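Trekley House Tenants' Meeting – Minutes

Monday, January 12, 2026, 7 pm, ground floor common room

Present: Kelly Assunção (chair), Emil Aebischer, Vitória Gouveia, Gion Reisinger, Notburga Plattner (for Prindero Property), plus tenants from both upper floors as per sign-in sheet.
Minutes: Emil A. Sorry for the state of them, typed up on the tram.

Previous minutes
Accepted. Gion wants it noted that he never agreed to store the spare bikes in his flat, only said he'd think about it. Noted.

1. Rent increase notices
Notices went out before Christmas to everyone on the old Plilten leases. Increase is $25 a week from April. Several people asked whether the notice period was long enough given the office was shut over the break. Notburga said the letters were dated the day they were posted and Prindero counts from there. Kelly doesn't accept that, thinks it should count from when they're recieved. Notburga to get an answer in writing.

Vitória asked if people on the newer agreements are affected. No, not until their fixed terms finish.

Discussion about whether to respond as a group or flat by flat. Mostly in favour of a group letter, with anyone in a different situation adding their own. Two households would rather deal with it privately, fine.

Gion raised that the letter calls the increase "in line with improvements to the building". Asked which improvements. Notburga listed the front door lock and the hallway lights. Gion said the lock was a repair. Went on for a while. Kelly moved us along.

ACTION: Kelly to draft letter, round to everyone by email, comments back within the week.
ACTION: Notburga – written answer on notice dates.

2. Bonds when a housemate moves out
Came up because flat 4 has had a changeover. Person leaving was paid out by the new housemate directly, no paperwork, and now the bond is still in the old name. Notburga said this happens constantly. Process is: transfer form signed by outgoing, incoming and everyone else on the lease, then to Prindero, then they lodge it. Don't hand over cash and leave it at that.

Question from the floor – what if the person leaving has gone overseas? Scanned signature is OK. Email saying "yeah all good" is not.

Vitória suggested a condition report at every changeover too, even if the agent doesn't ask for one, so the new person isn't paying for someone else's carpet stain. General agreement. Emil has a blank one he can share.

ACTION: Emil to put blank condition report and transfer form in the shared folder.

3. Heating and damp
Building is 1909 and the back rooms are cold, everyone knows this. Mould is back in the bathrooms on the top floor. Oksanen (the heating mob) came in winter and serviced the wall units but didn't look at ventilation. Tenants on the top floor have been wiping down with vinegar, comes back every time.

Notburga: log every instance with photos and dates through the portal, not by phone, or there's no record. Several people said the portal logs them out halfway through. She'll pass it on. Also asked people to keep furniture off outside walls, which did not go down well with those in the small bedrooms where there is no other wall.

Gion wants an independant inspection. Cost unknown. Kelly to find out whether the tenants' advice service can recommend somebody.

ACTION: Kelly – inspection, who and how much.
ACTION: top floor to log mould again, all at once, this week.
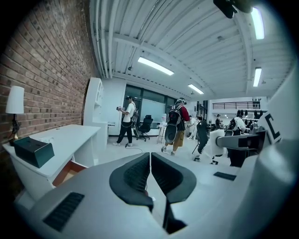
Brick wall on the left.

4. Bills and shared internet
Power for common areas is still being split evenly and some feel that's unfair to single tenants. Options talked over: per flat, per head, or leave alone. Per head got the most support but means someone has to keep the list up to date whenever people come and go. Vitória said she'd do it till April and not a day after.

Internet – contract is in Gion's name, he would like it not to be. Agreed new account should be split between 2 names so it isn't stuck with one person when they leave. Notburga pointed out this has nothing to do with the agent. Agreed.

Partners staying over most of the week: do they count as a head? No agreement. Held over.

ACTION: Vitória – headcount list and new split.
ACTION: Gion to check exit fee on internet.

5. Laundry
Roster is being ignored on weekends. Washing left sitting in the machine overnight. Agreed that after an hour anyone can move it to the bench, no hard feelings. Dryer takes too long, filter to be cleaned after each load please. Notburga said a replacement isn't budgeted for this year. Kelly asked for that to be minuted – minuted.

6. Guests and noise
One complaint about late music, already sorted between neighbours. Reminder that quiet hours apply in the courtyard as well. Long-stay guests need to be mentioned to the other housemates at a minimum, and to Prindero if it looks like becoming permanent. Subletting a room without consent is a breach of the lease, Notburga was quite firm on this.

Some talk about whether consent can be refused for no reason. Notburga thinks they need grounds. Will confirm.

ACTION: Notburga – confirm subletting rules.

7. Other business
– Bins: recycling full by Wednesday. Flatten boxes. Emil to ask council re a bigger one.
– Spare keys: list is out of date, give Kelly your details if you've changed locks or housemates.
– Contents insurance: building policy does not cover your stuff. Came as news to a few people. Vitória to send round the comparison she did for her own flat.
– Bikes: see previous minutes. Not resolved.

Apologies for next time from Gion.

Next meeting: date tbc once Prindero has replied on item 1. Same room.

Closed 8.50 pm.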